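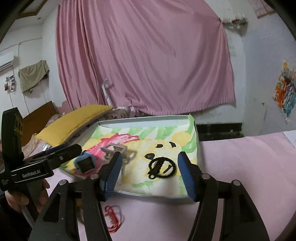

So my aunt called in April to ask if it was true that I'd been replaced by a robot, and I had to tell her no, I've been given two of them and I have to hold them up myself. (She was a little let down, I think. She had already told people.)

I've been meaning to write this up for a while. If you've read this blog for any length of time you know I spent years on the returns bench at Tredside, which meant opening parcels, looking at what was inside, and putting it in the right tray. Watches, straps, keychains, buckles, cables, the odd thing a customer sent back by mistake. It was a decent job! My wrists hated it but I liked the people, and I liked knowing by feel which buckle was going to be bent before I'd even got it out of the bag.

Then Jenton put in the automated line. They brought it in slowly, one bay at a time, and for months all it did was boxes. Boxes are easy, apparently. The small stuff is what gets it. A watch strap flops, a key ring rolls over, string does whatever string wants. Corentin Poulain, who runs our end of the project, told us in the very first meeting that the machine could read a label faster than any of us but couldn't pick up a keychain without chasing it across the tray, and there was a cheer from the back that I may have been part of.

Which is how I ended up in the handling group. There are 5 of us, all off the old bench, and we record ourselves doing the picking with hand-held grippers, one in each hand, so the line can learn from it. Most of us do it from home now. You take a shallow tray, put a mat in it, put a few things on the mat, and then you move them, slowly and properly, the way you would if your fingers were two blue pads on the end of a lot of black linkage. Then you mix it all up and go again.

The first week I was terrible. I mean really bad. You don't notice how much your thumb does until you haven't got one. I'd line up both pads on a watch, feel very pleased with myself, squeeze, and push it under the rim of the tray. Fiona Gillies got the hang of it in a day, which was annoying, and when I asked her how, she told me to stop looking at the pads and look at the thing. That helped more than the training video did.

Buckles I now love. Flat black key rings I do not love. Red string is its own department and I keep leaving it for the end of the session, when I'm too tired to be careful with it, and that's a bad system and I should change it.

Anyway, the part people ask about is the jobs, so let me try to be fair. Before the line there were 40 of us on the bench. There are fewer now. Some moved over to packing, a few took the money, and Yao-tsung Lam went to Siu to do watch repairs and sends us photos of very tiny screws. The ones who stayed have lighter days and I won't pretend otherwise. My wrists are better. But the bench used to be loud, and people talked all day, and you can't really talk while you're recording. I miss that more than I thought I would.

The pay question was messier. At first the handling work was paid per clip, and the target was 748 clips a month, a number I have never gotten a straight explanation for. Tzu-hsuan Ko kept a notebook of how long each one really took, with the setting up and the resetting and the ones you have to throw out, and took it to Corentin. We're hourly now. The clips got better too, at least mine did. I stopped rushing the grab.

We passed 2,000 clips between us a little while ago and Yee-man Mak brought egg tarts to the monthly meet-up. They also showed us the line running the small-items bay. It picked up a watch by the strap, waited, and then set it down with this little sideways nudge, and Fiona turned around and looked at me, because I do that nudge. I've always done it. It's to stop the strap curling back under. I didn't even know it was a habit, and there it was coming out of a machine in Bay 3.

I still don't know how I feel about it. A bit proud, a bit robbed? My supervisor says the recording work runs through the end of the year, and after that there might be checking work, watching the line and stepping in when it gets stuck. Might be. I've put my name down, and I've also started the evening bookkeeping course at Cokora, which is going okay apart from the spreadsheets.

Next post will be the dumplings, I promise. I have three of your emails about the dumplings.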